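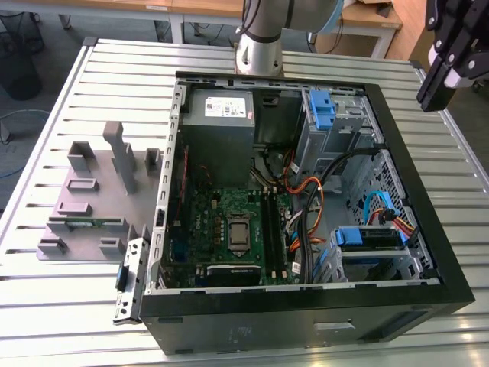
Features > Automation > Buying Smart

March
By Reynaldo Manalastas

Most first budgets for a robot cell start with the arm, and I understand why, because the arm is the fun part to shop for. At Brededberg, where old office computers get taken apart for reuse, the planners started that way too, and then spent the winter learning what goes on all the other lines. Take the gray 3D-printed plate beside the open tower, with its posts and slotted blocks – a humble thing, but it took 7 tries to get right, and every try was somebody's afternoon.

The quote from Lavthorpe allowed $290 for fixtures. My friends there would now put that much aside for filament and screws alone, and they'd add 29 hours of staff time before the first useful day. 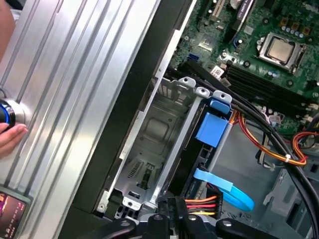
Spare parts deserve their own line as well, and so does training, which Naidoo sells by the half day and which I would buy early.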